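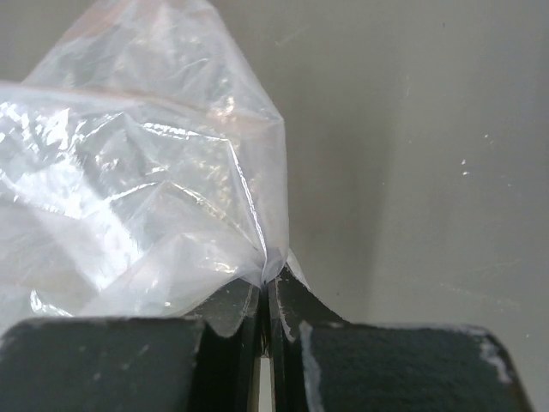

Kiltholm Town Hall - Parks & Recreation Dept.

Seed swap moves to Melis Street hall
12/07/2022

The winter seed swap is moving. Heating at the old library annex is out again so we're going to the Melis Street hall, same hours, doors at 10. Parking behind the Fatden bakery, not on the grass please.

Last April's swap drew 400 people, a record for us. Ada Morelli, who runs the sorting tables, wants seed dropped off early this time. Label it - plant, year, where it grew. Unlabeled beans go to the school garden.

Big draw is the Trokimby pole bean, grown in the valley since 1794 according to the church garden book. Italo Longo is bringing enough for 2000 packets. Two per household, first come. 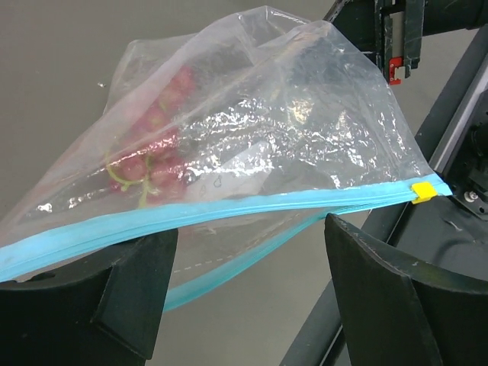 Zip-top bags are fine for seed. Dry it first.

Squash and corn growers, check with Ada before you bring anything, there was some crossed stock last time and a few folks got gourds. Tomatoes and peppers welcome, lettuce too. No potatos.

Free entry. Coffee and soup a dollar each. Questions to the Parks desk, mornings only.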